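**News from the supply side: aluminum wire, done better**

If you've been in to Paquette lately you may have noticed the aluminum end of the counter has gotten a lot more crowded. We've finally taken on the full Pavgate range of aluminum MIG and TIG filler, and I could not be happier about it!

Some of you have been asking for this since the spring. The small shops out toward Plondville do a lot of trailer and boat work, and they were getting by on whatever spools we could bring in by special order, usually with a wait and a minimum. Now the two alloys people ask for most, 4043 and 5356, are on the shelf in 1-pound and 16-pound spools, and the TIG rod comes in 10-pound boxes (36-inch lengths, stamped on each end, which saves a lot of head scratching when half a box has rolled under the bench).

A quick refresher for anyone new to aluminum, as we get the question most days. 4043 flows nicely, wets out well and is a friendly choice for 6061 and a lot of castings. 5356 is stiffer, so it feeds better through a longer gun, and it's the one to pick if the part is going to be anodized and you care about color match. It isn't a good pick for parts that will run hot in service, over 150 degrees F or so – ask us if you're in that territory and we'll go through it with you.

Storage matters more than people think, too. Keep the spool in its bag when the machine is going to sit over a weekend, and let cold wire come up to shop temperature before you open it. Black soot and pinholes are very often damp or dirty wire, or a base metal that didn't get wiped down. Acetone first, then a stainless brush that has never touched steel.

Nima Akbari is running the demo bench again this September, in our Tidotcombe store. He'll have a spool gun and a push-pull setup side by side, so you can try both on the same coupon and feel the difference for yourself. Bring your own hood and gloves if you have them. It starts at 4 on Monday and goes until people get hungry. Last time we burned through 475 coupons in one evening, which is a shop record and a lot of fun to sweep up after!

For the production folks, drums are available to order as well. If you're using more than 2,000 pounds of wire a year, have a word with Nima before you place the next order, as the larger packs cut down on changeovers and the price per pound drops nicely. Phone, email or the counter, whichever suits you, and tell us what gun and liner you're running so we can match the wire to it. 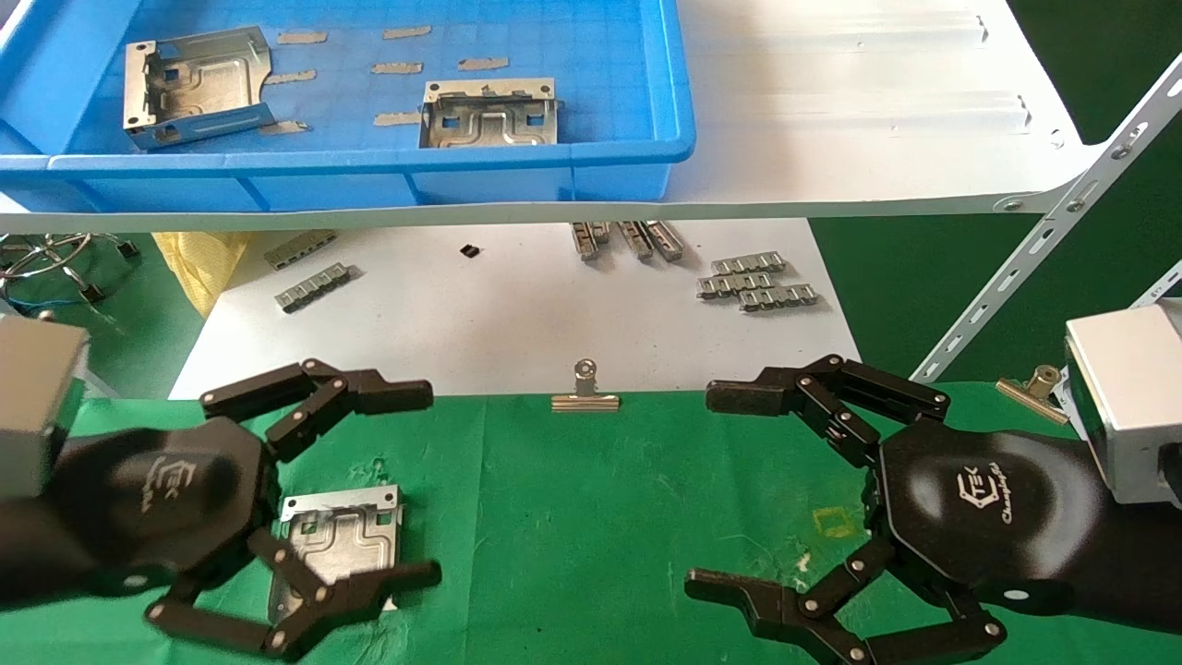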